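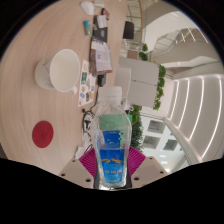
Hélène Thibodeau has strong views on water bottles. She would like them to be dented now and then, half peeled, put down by somebody in a hurry, and she would like the tables they stand on to look as though people had been using them. Her job at Drostwood is to gather examples for a learning system, the kind where a person carries a hand-held gripper with a camera on it, picks things up and puts them down again, and a robot arm is later expected to have got the idea. The view that comes back is round, black at the rim, and often lying on its side. A clear bottle with a blue label stands between two magenta pads, and behind it the table has a white mug, a dark-red coaster, a sheet of colourful stickers or printed pictures and a tangle of black cable, all of it tipped over sideways with the ceiling lights off to the right. "People look at that and tilt their heads," Thibodeau says. "You stop tilting after the first week. Then you go home and the kitchen looks wrong."

We spoke in the morning, over coffee she forgot to drink. She had a spreadsheet open on the laptop beside her and glanced at it the way other people glance at a sleeping dog.

The spreadsheet belongs to Rallov, the project that has eaten most of her year. The target is 4000 usable demonstrations of ordinary objects being picked up and set down, and the number in the top cell when I visited was 1233. I asked whether that was good.

"It's a number," she says. "We had a bigger one in April. Then Vlasta went through it."

Vlasta Hudec reviews the recordings. She sits at the other end of the same long room, wears large headphones with nothing playing in them, and has, by her own estimate, the least popular job in the building. When she went through the April batch she threw out 500 demonstrations in one go. The collectors had been told that a grasp counted once the object left the table. A good many of them had taken this literally, lifted each object by the width of a coin, and moved on to the next.

"They did what it said," Hudec says. "I can't even be angry. I wrote what it said."

The instruction sheet now runs to two pages and has a definition of "up".

I had assumed, as I suspect most people do, that the hard part of this work would be the clever part: the model, the training, whatever goes on in the racks. Thibodeau is patient with this. Her background is in the theatre, where she was a stage manager, and she thinks it prepared her better than the engineering diploma she took afterwards.

"A demonstration is a performance," she says. "You have someone doing a thing they've done every day since they were two, and as soon as you ask them to do it for the record they go strange. They slow down. They approach the mug like it's a horse. And the system doesn't know that's nerves. The system thinks that's how you get a mug."

So a fair part of her day goes into getting people to be less careful, within limits. She chats to them. She has found that asking about their commute works well, and asking about their children works too well, as they put down the gripper to find a photo. New collectors do 16 warm-up runs before anything is kept. They aren't told those runs are discarded, or weren't until this article.

Clear plastic is its own department. "You can see through it, so in a way you're looking at everything behind it as well," she says. "The colours come through. The edges are mostly glare. A person has no trouble at all, and that's annoying, because a person can't tell you how they do it. I've asked. They say, well, it's a bottle."

The first version of the model, trained before she arrived, was called Donia and had learned from objects on a spotless bench. By all accounts it was superb on a spotless bench. Moved to a desk in the accounts office, it reached with great confidence for a stapler's shadow. Donia has been retired. Its successor is called Tseng, and when I asked what the name meant, Thibodeau and Hudec gave different answers and then argued about it for longer than I can print.

Tseng is fed on clutter. Thibodeau is firm that the clutter should be real, which is harder to arrange than it sounds. Left to themselves, the collectors tidy up. They square the papers, they coil the cables. One of them, a courteous man who will go far in some other field, wiped the table down between takes.

"I had to ask a grown adult to please stop cleaning," she says. "He was quite hurt."

And if people are told to make a mess, they make a fake one — everything fanned out evenly, nothing touching anything else, like a hotel breakfast. Hudec says she can spot an arranged mess in two seconds. She flags those too, under a code that the collectors believe stands for a lighting fault.

I asked how Tseng was getting on, given the diet. Hudec took off the headphones for this one.

"On bottles, better than it was. On mugs, fine, if the handle's where it can see it. Paper, no. Please don't ask about paper."

I asked about paper. A single sheet lying flat gives a gripper nothing to take hold of, and people get around this by sliding it to the edge of the table, or licking a finger, or swearing. The sliding can be demonstrated. Thibodeau has put in a request for more collectors who are good at it, and the request has come back with a query about what qualifications she had in mind.

She says she'll keep on until the top cell reads 4000, and that she's stopped promising a month. Hudec, who had put the headphones back on, held up two fingers without turning around. It meant two more rejected since we sat down. Thibodeau changed the cell and finally drank the coffee, picking the cup up with no technique at all.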